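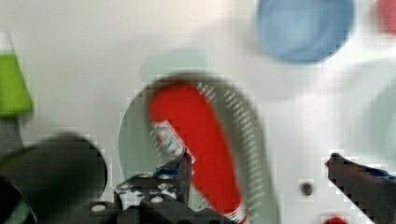

Something red in a gray-green dish.

I went over to Warnach on Monday night expecting to sit through a dull meeting about parking, and I came home with a head full of bowls! The old Dremholm pottery building is getting its kilns back, and the first open evening is set for February. If you've lived here as long as I have, you'll know why I nearly dropped my coffee.

For anyone newer to town, Dremholm made everyday dishes for the hotels along the lake (soup plates, ashtrays, those heavy little butter dishes your grandmother wouldn't let you touch). It closed in 2000, and the building has been a carpet store, a carpet store again under a different name, and then mostly a place for pigeons. I went there on a school trip once and made a mug with a handle so thick I couldn't get a finger through it. My mother kept pens in it until she moved.

The person behind all this is Alina Toma, a potter who has been working out of her garage on the Entili road and selling at the Saturday market. She signed the lease over the summer and she's bringing 2 kilns with her, one electric and one gas. The gas one needed a new flue, and the flue needed a permit, and the permit is the reason we're hearing about this now instead of last fall. It came through last week.

"I just want people to come in and get their sleeves dirty," she told me afterward, while we were both hunting for our coats. She also said the roof over the glazing room still leaks a bit, so bring a hat if it rains. I think she was kidding.

The plan is for 17 wheels in the main hall, with a long table at the back for people who'd sooner roll and pinch than spin. Evening classes come first, then a kids' hour on weekends once the heating is sorted out. A drop-in session will cost 10 dollars and that covers your clay, though firing is extra and goes by the size of the piece. I asked if there'd be a discount for people with a proven lack of talent and got a very kind smile.

Pakari, the bakery next door, is going to stay open late on class nights. They're already talking about serving soup in bowls made on the other side of the wall, which I love, and I've told them I'll be first in line (I'd like the barley one, please).

Not everybody at the meeting was thrilled. A couple of neighbors on the back lane asked about noise and deliveries, and one man wanted to know where seventeen potters are supposed to leave their cars. So we did get to parking in the end! The answer for now is the gravel lot behind the old loading dock, which will be lit until ten.

Sign-up sheets are on the counter at Pakari. The Tuesday class had four names on it when I stopped in, and one of them is mine.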